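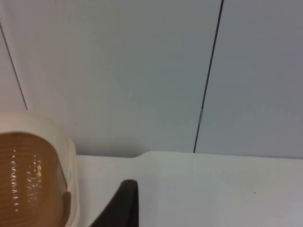 *Wrist camera view, with the bread box on the left and one black finger next to it.*

I've been going back and forth on the Prundex arm for weeks, and my sister-in-law Adaeze Odukoya says I should just write the thing and stop bringing it up at dinner. So okay. My opinion is that it's a pretty good arm sold with a pretty bad promise, and I'd like somebody to fix the promise.

The promise is on the front of the brochure: "ready for your kitchen on day one." The kit costs $3,096. For that you get the arm, the two-finger gripper, a camera for the wrist, another one on a stand, and a year of Saludo, the service where you show the arm a chore a bunch of times and their people turn it into something it can do on its own. I did my showing on a bread box. I like a bread box for this! It has a lid that swings on a curve, a little handle that sits low, and a base light enough to scoot across the table if you push on it wrong. It's about as ordinary as kitchen stuff gets, and my mother had one for my whole childhood without a single page of instructions.

Day one went to the cables. Day two went to me learning that the gripper wants to come at a handle from straight in front, and that if you come in from above you end up shoving the lid down into the rim and swearing at it. By Saturday I had sent Saludo 98 demonstrations, and a very patient person there named Kekeli Quaye wrote back that I should plan on 200. Two hundred! For a bread box! I'm glad Kekeli told me, and I think that number belongs on the front of the brochure where the other thing is.
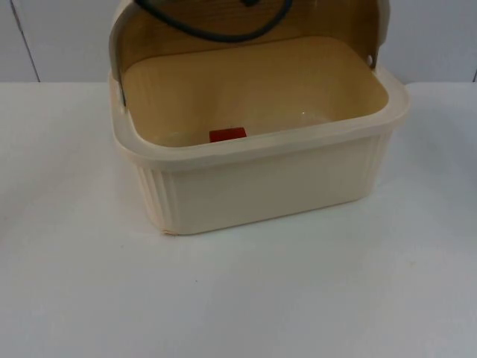
*Lid up, with the small red block sitting near the front.*

Now the part where I'm nicer. Once I'd sent in the whole pile and the trained version came back, it opened the lid on most tries, and it did it in a way I found kind of lovely. It goes slowly. It gets hold of the handle, waits a second, and then follows the curve around where I would have yanked. I sat there with a cup of coffee and watched it over and over. Fetching the block back out was shakier, mainly because the rim is in the way and the wrist has to tip down into the box without bumping anything. It bumped things. But it also tried again without me touching it, which the cheaper Wostanen kit I had before never once managed.

Hugo Echevarría, who has the same kit and uses it in his garage, thinks I'm being unfair. His line is that everybody who buys one of these knows it's a hobby, and complaining that it isn't ready on day one is like complaining that a guitar doesn't come with songs. I've thought about that a lot and I don't buy it. Guitar stores don't tell you the guitar comes with songs. And the people this brochure is aimed at are folks like my neighbor Tahira Qureshi, whose hands hurt in the mornings and who would love to have something open a stiff lid for her. She read the brochure at my table and asked me if she should get one. I had to say no, please don't, not this year. I felt lousy saying it with the arm parked right there.

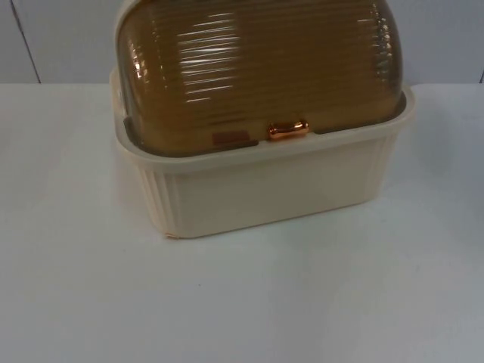
See-through lids are their own headache, by the way. Mine is ribbed and shiny, and when I asked support why the arm kept reaching a bit short in the afternoons, the answer was that glare can throw it off and I might try closing the blinds. Fine, I closed the blinds, and it got better. But I wouldn't ask Tahira to keep her kitchen dim so her robot can find the bread. Gresetti, who make the other arm in this price range, at least print a page of stuff their machine struggles with, and clear plastic is right at the top. You read it in 23 seconds and you know what you're getting. I trust them more for it, even though I think the Prundex is the better piece of hardware.

So what I'd like is small. Put the demonstration count in the ad. Put the glare thing in the ad, or at least on the box. Sell a starter version with a few chores already trained on common containers, and let people like me be the ones who pay less and fuss with the rest. I wrote all of this to Laiba Awan in their customer office, and she said she'd pass it along, and she asked if she could use my bread box recordings too. I said yes. I've got a butter dish I want to try next, and the lid on that one doesn't have a hinge at all.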